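Walilcombe retira de forma preventiva 100 pinzas manuales Flostholm por un fallo en el cierre de los dedos

Walilcombe, febrero. La empresa Walilcombe ha iniciado la retirada preventiva de 100 unidades de su pinza manual Flostholm, utilizada para registrar tareas domésticas con las que después se entrenan robots. La medida afecta a equipos entregados a hogares y talleres dentro del programa Jamska.

El fallo se encuentra en el muelle de retorno de los dedos. En determinadas condiciones, el muelle se queda trabado y los dedos se cierran de golpe cuando se suelta el gatillo. La compañía ha recibido tres avisos de pellizcos leves en la mano. Ninguna de las personas afectadas necesitó atención médica.

El laboratorio de ensayos Boutros revisó las unidades devueltas y reprodujo el defecto después de 615 ciclos de apertura y cierre con prendas gruesas. Según su informe, las fibras textiles se acumulan en el eje y aumentan el rozamiento hasta bloquear el muelle. Las pruebas con objetos rígidos no dieron el mismo resultado.

Walilcombe pide a los participantes que dejen de usar las pinzas incluidas en la retirada y que no intenten desmontarlas. El número de lote figura en la hoja de entrega. La empresa recogerá los equipos en el domicilio sin coste y los devolverá con un eje protegido y un muelle nuevo. El plazo previsto es de 40 días.

Las grabaciones ya enviadas siguen siendo válidas, salvo aquellas en las que el registro de apertura muestre saltos. Esas sesiones se excluirán del conjunto de datos y se abonarán igualmente a quienes las realizaron.

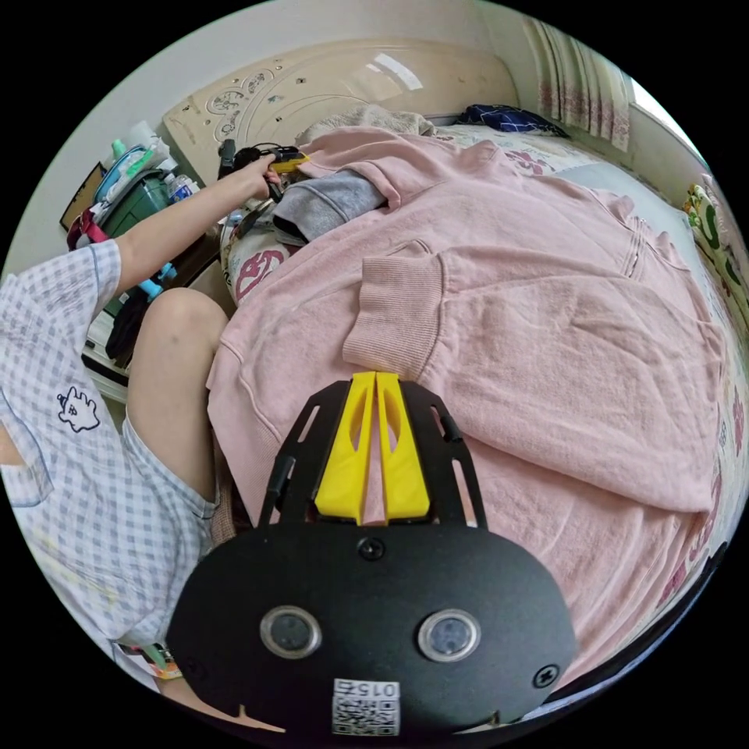
Trabajo con prendas sobre una cama, con una pinza manual de dedos amarillos.

Hasta que termine la revisión, el programa Jamska suspende las tareas con ropa y mantiene las de cocina y orden de estanterías para los participantes con equipos de otros lotes. Las nuevas instrucciones de uso incluirán la limpieza del eje al final de cada sesión.

Las consultas sobre la recogida se atienden en el servicio técnico de Walilcombe, de 9:00 a 17:00.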